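3.2 Arbeitsflächen und Fugen

Gereinigt wurde jeweils am Ende der Schicht, ab Dezember nach dem Plan von Parsons. Grundlage sind 561 Protokollblätter aus der Packstelle Husbridge, davon 13 unvollständig - diese blieben in der Auswertung, aber ohne Zeitangabe. Gewischt wurde immer in Längsrichtung, Fugen zum Schluss. Die Fläche selbst selten beanstandet. Anders die Stöße zwischen zwei Platten, siehe Abb. 4.

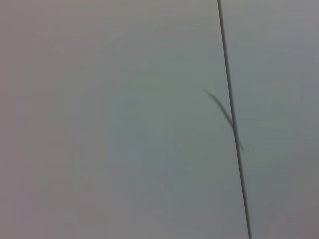

Abb. 4: Fuge zwischen zwei hellen, matten Flächen, quer darüber ein dünner dunkler Strang (Haar oder Faser).

Solche Einzelfunde wurden als Klasse F1 notiert, unabhängig von der Länge. Eine Trennung von Haar und Textilfaser nach Augenschein war nicht vorgesehn; Yeoman schlägt dafür eine eigene Klasse vor. Krümel und Papierstaub zählen zu F2. Auf matten Oberflächen fallen dunkle Fasern schnell auf, helle kaum - die Werte für F1 sind daher eher Untergrenzen. Vergleichsdaten aus Grevthorpe liegen vor, dort allerdings mit anderem Protokolbogen erhoben (s. Abschn. 4.1).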